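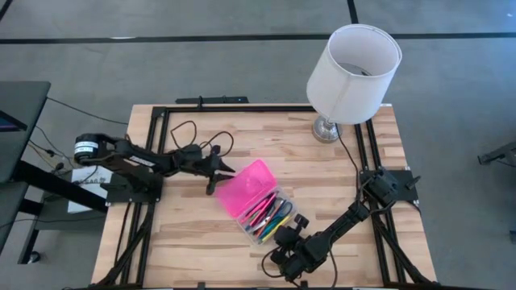 Rimside, 2024-01-24

3. Materials and Setting

The study followed the movement of shared writing supplies in five offices of the Gonstead building. Each office held one open container of pens, pencils, scissors and markers, placed on a common table and available to all staff without sign-out. Items carried a small code under the clip or on the handle. The starting stock was 380 items, divided by office size, and no stock was added during the study period of 16 weeks.

Two container types were used. The first was a pencil case with a lid, in which items lie parallel and are packed closely enough that the lower layer is hidden. The second was a low bin with translucent walls. We expected that a user of the case would tend to take whatever lay on top, and that a user of the bin would search for a preferred item. Containers were swapped between offices at the midpoint to separate the effect of type from that of location.

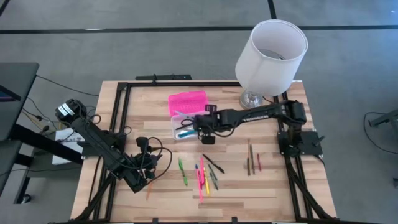 3.1 Item Classes

Items were sorted by ink color, barrel type and whether the barrel was clear or opaque. Clear barrels (Figure 1) form a class of their own in this work, as the ink level can be read before the item is picked up. Earlier work by Toledo on the Quezada sites treated clear and opaque pens as one class -- a choice that may have masked early discarding of pens with low ink. Scissors were coded separately and left out of the main model.

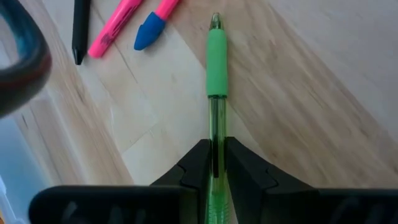
Figure 1. Pen with a clear, light green barrel.

3.2 Loss and Return

An item was marked as lost if it was absent from every container at two weekly checks in a row. By the end of the period 145 items met this rule. Returns to a container other than the original one were logged as transfers and do not enter the loss figure. Transfers were most common between offices on the same floor.

Loss was higher for pens than for pencils under both container types. The bin showed a slower loss in the first weeks, but the two curves met after the swap, and the difference over the full period was small. Wall material was not varied, so we cannot say whether partial visibility of the contents (Figure 2) had an effect separate from that of depth. The Arevness protocol, which uses opaque bins of equal depth, would allow this comparison.

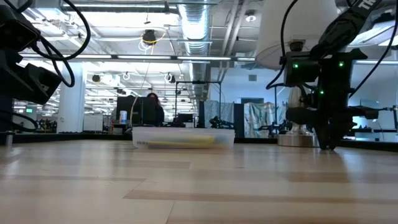 Figure 2. Low translucent bin with a wide rim. A yellow item shows through the front wall.

Checks in December were affected by staff leave and were carried out by Trinidad Toledo alone. Agreement between observers was therefore computed on the remaining weeks only.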